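Why are basements always cold?

Go down the stairs of nearly any house with a basement and your feet will notice before you do. Upstairs, everyone is fanning themselves with the post. Downstairs it feels like October. The house has not been saving up its cold air to be unkind to you. Blame the ground.

Soil is very slow to change its mind. On a hot afternoon in July the top of a flower bed can get warm enough to make you hop. Push your finger in as far as it will go and it's cooler already. Dig a hole as deep as a grown-up is tall (ask first, people are funny about lawns) and the soil down there has hardly heard that it's summer.

Heat does travel down through the ground, but at the speed of someone who has been told to tidy their room. Summer's warmth can take months to get a few metres down, and by then it's autumn and the top is cooling again. Deep enough, the summers and winters blur together and the temperature stays almost the same all year.

A basement is a room with that soil pressed against its walls. The walls pass their heat to the soil, the air passes its heat to the walls, and you, in your socks, pass yours to the floor. 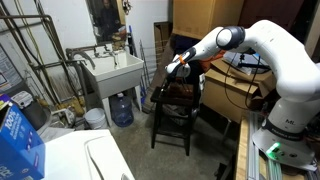
Concrete deserves a special mention, as it always feels colder than it is. Stand with one foot on a rug and the other on a bare floor in the same room. Both have been there all night and are at the same temperature, and your feet will not believe a word of it. Concrete carries heat away from your skin quickly. A rug does it slowly, so your foot gets to keep most of what it came with.

Then there is the matter of cold air. It is heavier than warm air, so it sinks, and once it has sunk to the bottom of the house it has nowhere else to go. Warm air rises to the top floor, where it spends the summer making somebody's bedroom unbearable.

Basements can smell a bit odd too. Warm air holds more water vapour than cool air. When summer air drifts down the stairs and meets a chilly wall, some of its water may turn back into tiny drops, just as it does on a cold glass of squash. Damp corners suit mould very well, and mould is mostly what you're sniffing.

People knew all this long before fridges. They kept butter, cheese and apples in cellars, and potatoes too, in the dark, where they were slower to sprout.

You can test it at home with two thermometers. Put one upstairs and one in the lowest room you have, and write down both numbers at breakfast and again at 7 in the evening. Keep going for a week. The upstairs numbers will probably jump about. The downstairs ones will probably be so dull that you'll be tempted to make some up. Please don't.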